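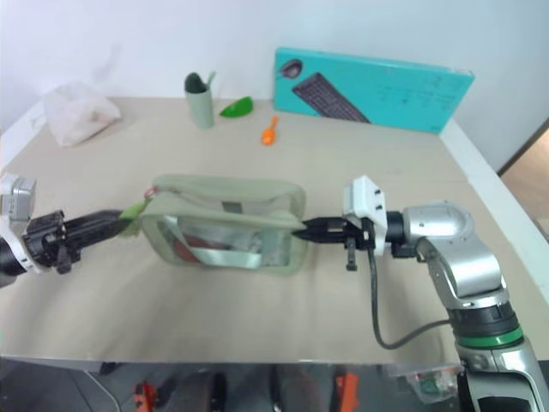

I have paddled the Rondanley lake marathon nine times, and I think the organizers are making a mistake with the new time limit. From this year every kayak must pass the second checkpoint at Koivisto before noon, or the crew is taken off the water and driven to the finish in a bus. I was preparing my things when I read the message from the race office. My preparation is simple. What I need on the water besides food and drink goes into a small pouch, a green one with a zipper and a clear window, of the same kind as in the photo, so that I can see what is inside without opening it with cold fingers. I mention it only to show what type of paddler I am. I am slow, I am careful, and I finish. The new rule is written against people like me, although I do not believe that this was the intention.

First I want to be fair to the other side. Hartmut Seidel, the race director, explained the reasons at the spring meeting in Plurkberg and he explained them well. The safety boats have to stay out until the last kayak is in. The drivers are tired by then, and in the afternoon the wind often comes up from the west, which makes the open part after Koivisto unpleasant. Two years ago a double kayak capsized there and the crew waited a long time for help. I was behind them and saw how it looked. Nobody should laugh at these arguments.

But a time limit at one point on the map does not measure safety. It measures speed, and these are different things. The crew who capsized was not slow. They were in the first half of the field, in a narrow racing boat which they had borrowed for the weekend, and they would have passed Koivisto with more than an hour to spare. The slow paddlers mostly sit in wide and stable touring boats. Many of them have paddled this lake since childhood and know where to go when the wind turns. Under the new rule the first crew continues and the second is put in the bus.

There is also the question of the portage. Between the first and the second checkpoint we carry our boats 700 meters over the hill, on a path with roots and stones. A young man with a carbon kayak on his shoulder runs this distance. A woman of sixty with a plastic boat on a cart does not run, and should not. She can lose a quarter of an hour there and still be a perfectly safe paddler on open water. If the limit must exist, then it would be more reasonable to start the slow class earlier. Veikko Kinnunen proposed exactly this in November, with a start one hour before the others, and he was told that it would confuse the results. I do not understand this. The chips measure the time of each boat. It is the same computer.

What worries me more is what will happen to the race in general. In its best year we were 1267 at the start. Last summer we were 600. There are many reasons for this, and the entry fee is one of them, but it cannot help to tell the most faithful part of the field that they are a problem. The fast paddlers come when it suits their training calendar. If there is a bigger race in Plutau on the same weekend, they go to Plutau. The slow ones come every year, they bring a cousin or a neighbor, they stay for two nights and they eat the soup.

My friend Lenni Rissanen disagrees with me, and we have discussed it in the car for many kilometers. He says that a marathon is a competition, and that a competition without a limit is an excursion. Running races and ski races have limits, so why not paddling? It is a good question. My answer is that a limit at the finish would be acceptable for me. Let it be six in the evening, or even five. Then everyone can plan the day, rest a little after the portage and use the strength where it is needed, in the last part. A limit in the middle makes people hurry over the stones and then arrive tired at the most exposed water. I have done that once, from my own stupidity, and I did not enjoy the crossing.

I would also like stricter rules in some other places. Check the life jackets at the start, properly, and not only with a look from the pier. Ask those who come in a narrow boat to show that they can get back into it from the water. Close the crossing for everybody when the wind is too strong, including the leaders. These rules would cost some entries too, I admit, but they would be about the danger itself.

I have paid my fee and I will be at the start. If I come to Koivisto at ten minutes past twelve I will get into the bus without an argument, because the person at the checkpoint did not write the rule. The letter to the race office I have already sent. Eero Vainio has signed it too, and he has never needed more than four hours for the whole distance.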